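Brimard parcel scheme to carry on until August

14 June 2021

The food parcel scheme run from the old Lidance shop in Brimard will stay open until the end of August, its organisers said on Monday. It had been due to close this month, when the lease on the shop ran out. The landlord has now agreed to let the scheme use the ground floor rent-free through the summer.

The scheme packed 822 boxes between January and May. Of those, 607 went to homes in Brimard itself and the rest to villages along the Mandagi road. Most were delivered by car on Tuesday and Friday evenings. A smaller number were picked up from the shop door.

Otis Zamora, who draws up the packing rota, said demand had dropped a little after Easter and then gone up again.

"We thought we'd be winding down by now," he said. "We had even started giving the shelves away. Two of them have had to come back."

Each household gets one box a week. Dry goods and packets go in standing up, along the sides, so that labels can be read without emptying the whole thing. Tins are packed flat at the bottom. Fresh items are added last, on the day of delivery. Households can ask for a box without tins, and there is a separate list for people with allergies.

The boxes themselves are reused where possible. Starnano, the stationery wholesaler on the trading estate, gave 300 new ones in the spring, but drivers are still asking people to leave their empties out. Shoe boxes and other odd sizes are accepted for smaller orders, provided they are clean and have a firm base.

Packing now starts at 7 in the evening, an hour later than before, to suit people coming from work. New helpers can turn up on the night and will be shown what to do.
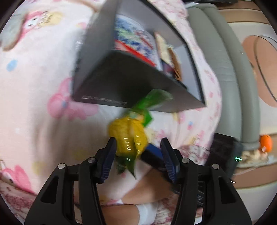
Maureen, who has had a box since February, would like the packets kept upright but the tins shared out more evenly, as hers is always heavy at one end and awkward to get up the stairs. She also asked whether the list of contents could go back on the lid.

Mr Zamora said the lists had stopped when the printer broke and would return once it was mended. Drivers will carry boxes upstairs for anyone who asks.

Donations of dried and packaged food can be left at the shop on weekday mornings. Anything past its date cannot be used. People who want to join the delivery list should put a note through the door with their name, address and the number in the household.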